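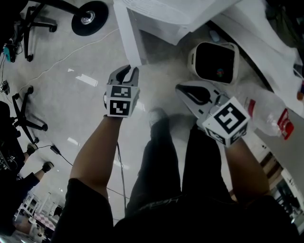
Both grippers held clear of the floor, marker cubes in view, one in each hand.

How to write house rules for hand-held gripper recording (and which ones to leave out)

Every team that records demonstrations with hand-held grippers ends up with a rules document. Most of them are too long. The one we inherited at Garitz had 125 numbered points, and when I asked the people doing the recording which of them they followed, I got four different answers and one shrug. I have since written a shorter set with Khang Lại, who runs the sessions at our Jodilville site, and what follows is how we went about it.

I should say that I don't think much of most "good practice" in this field. A lot of it is copied from fixed-arm safety sheets, where the worry is a heavy machine hitting somebody. A person holding two plastic grippers has other problems. They trip over things, they cover the markers with their sleeves, and they get bored.

Step 1. Start with the floor

Walk the room before you write a word. Look for cables, chair bases, power adapters, bottles, bags, anything a foot could find while the eyes are on the jaws. Office chairs are the worst offenders in my view, as the legs stick out a good deal further than people think.

Our rule reads: "No loose cable may cross the place where the operator's feet go." An earlier version said "the area shall be kept tidy", which you can't check and can't break. If a rule can't be broken, cross it out.

You will be tempted to ban cables altogether. Don't, unless you are ready to buy kit that runs without them. People will sign the ban and carry on, and after that they won't believe the rest of the page either.

Step 2. Write down what the markers need

The printed cubes at the base of each gripper are there to be tracked, so the rules for them should be about being seen:

Keep hands below the cube, on the handle.
Sleeves stay at the wrist or above.
No tape, stickers or pen on a marker face, including "just for today".
If a face is scratched or peeling, swap the cube before the next take.

The old Garitz sheet also asked for cubes to be wiped every 4 takes. Châu Tăng, who looks after our recordings, went back through 200 of them and found no difference we could pin on wiping. We dropped it. Perhaps it matters in a workshop full of dust. I would want to see that shown first.

Step 3. Decide on the awkward objects early

Boxes and blocks are easy to write rules for. Paper is a nuisance. It bends, it catches the air, and it will happily hang in front of a marker. 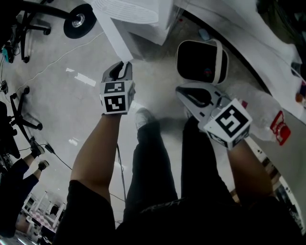 So pick a grip and put it in writing. Ours is: take a sheet by its edge with one gripper, keep the other free, and don't bring the second gripper in until the sheet has stopped swinging. We argued for most of a Saturday over whether operators should be told which hand to use. Khang wanted it fixed. I thought it would give us stiff, odd-looking movements, and I still do. We left it open, with a note that the choice gets logged.

Step 4. Set the rules for other people in the room

This part is often missing. Anyone sitting or walking near the operator should know to keep their feet and bags out of the way, and to speak up before they move a chair. Put it on a sign by the door. Nobody's visitor reads the wiki.

Step 5. Test each rule against a bad day

Take your draft and ask three things of every line. Can someone tell from the recording whether it was kept? What happens if it wasn't? Who stops the take? If there is no answer to the second, you have a wish, and wishes can go in another document.

We use one answer for nearly everything: the operator stops, says "scrap" out loud, and starts again. No form. The Wijesinghe template, which a lot of small teams pass round, asks for a written report after each scrapped take. We tried it in July. The number of scrapped takes fell sharply, and I don't believe for a minute that people had got better at the job.

Step 6. Be careful with the word "standard"

If your page says it follows a standard, name the standard and the clause. Otherwise call it house rules. I have read a supplier's sheet from Rasgate claiming over 3000 hours of "standards-based" recording with no standard mentioned anywhere in it.

Our list now fits on one side of paper and hangs next to the chargers. Khang wants to add a line on breaks. I've asked him for wording that somebody could check, and he is still working on it.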